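Chapter 4
Setting the Everyday Table

I grew up in a house where the good plates lived behind glass and came out twice a year, and for a long time I thought that was what "setting a table" meant. Then I took a job in the dining room of a small summer camp called Bisero, and in my first July there I set and cleared more tables than my mother has in her whole life. Not one glass cabinet in the building! What we had was plastic, stacks and stacks of it, in every color the supplier would sell us.

So this chapter is about ordinary tableware, the stuff you and the people you cook for will really use. We'll get to banquet service in Chapter 9 (and yes, you will have to learn the forks). For now I want you to get comfortable with bowls, cups, a cloth and a bare tabletop, and to start making choices about them on purpose.

My boss at Bisero was Imelda Cruzado, and she had one habit I've stolen for every class I teach. Before a meal she'd set a single table, step back to the doorway and look at it from there for a while. Sometimes she changed nothing. Sometimes she swapped one bowl and went back to the doorway. I was eighteen and hungry and thought it was the slowest thing I'd ever watched. By August I was doing it too.

What you'll work on in this chapter

Choosing a cloth and getting it to hang well
Sorting bowls and cups by size, shape and color
Planning a table for guests who serve themselves
Clearing and stacking in an order that saves your arms

Words to know

Drop: the part of a tablecloth that hangs past the edge of the table.
Nesting: stacking pieces of the same shape one inside another.
Place setting: everything one guest needs for one meal.
Open setting: bowls and cups grouped on the table for guests to pick from.

A word about color

Students ask me about color before they ask about anything else, and I get it, it's the fun part. My own rule is pretty loose. Pick a cloth that's darker or duller than the dishes and let the dishes do the shouting. A deep green is my favorite for this. Put a pink bowl on it, or a red cup, and they look brighter than they did in the cupboard. White cloths are lovely too, but they show every drop of soup, and with children at the table you'll be changing them all day long.

The other thing I like about colored plastic is how much it helps when you're working with a partner. "Pass me the purple cup" gets you the right cup. "Pass me the medium one" gets you a conversation.

Mixed colors do need a little care. If you scatter them any old way the table can look like a toy box, so try giving the biggest piece a spot near the middle and working outward. Tall things go toward the back if the table is against a wall, so that guests can reach over the low ones. I keep a large green bowl for the center spot at home, and my daughter says it's the only bowl I own (it isn't, I have 15).
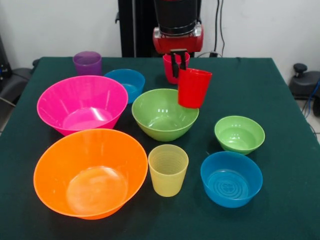

Before You Start: Try It at Home

Clear off whatever table you have and lay a cloth on it, or a clean bedsheet if that's all there is. Take out two cups and every bowl you own that you'd let a guest use. Arrange them as an open setting, then go stand in the doorway like Imelda. Move one thing. Look again.

Write down what you moved and where it went, and bring your notes with you. We'll use them in Section 4.1, which begins with the cloth.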